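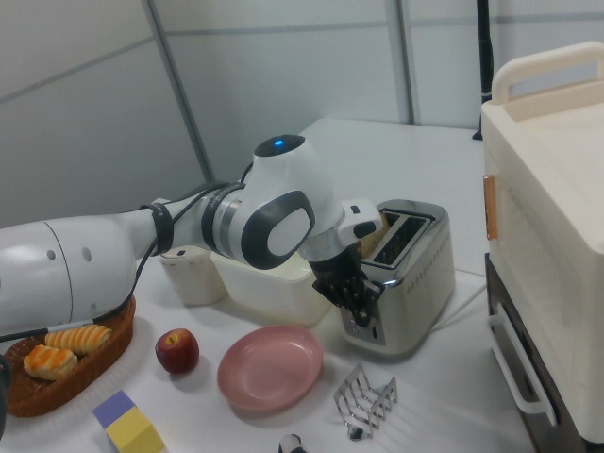
Viera Gajdoš asked us in her last letter whether the register of waivers would be ready before the hearing, and whether the Cullinane requests were still open. The register is ready. The requests are still open, and I explain this further down.

Progress report to the Dirnell Fund
Project: Recusals and access to records
Date: 2020-02-19

Work done in this period

We have now read 2325 pages released by the department. From these we entered 346 recusal notices in the register, each with the name of the office, the date of signing and the matter it covers. Notices with the date blacked out are kept in a separate list.

Two requests about the Cullinane contract were refused in part. We asked for a review of both. The department says that the waivers are "advice to the minister" – we do not agree, and our letter to the reviewer gives the reasons.
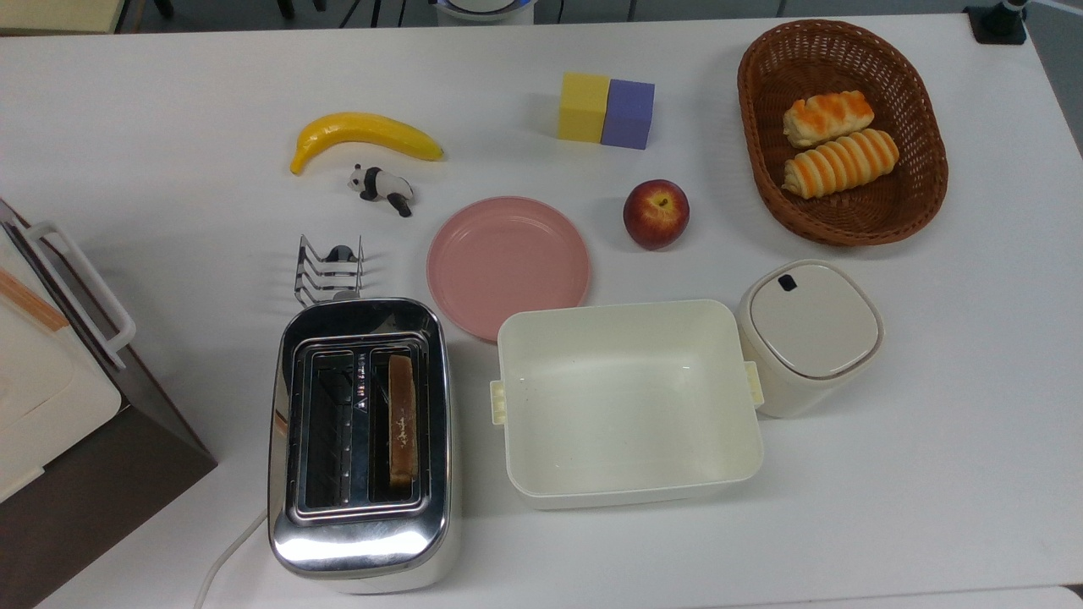
Tabletop with banana, panda figurine and foam blocks

Difficulties

The Trumitz files came as scanned paper, and the search program did not read them well. They had to be typed by hand, so the chapter on former company directors is behind schedule. I expect it in August.

Spending

Copying fees were higher than we planned. Travel was lower, and we ask your permission to move the difference between these two lines. The total does not change.

Next steps

We will send the draft chapter on Grorkus to the department for comment, and wait for the reviewer's answer on the two refusals. A copy of the register is attached for Ms. Gajdoš.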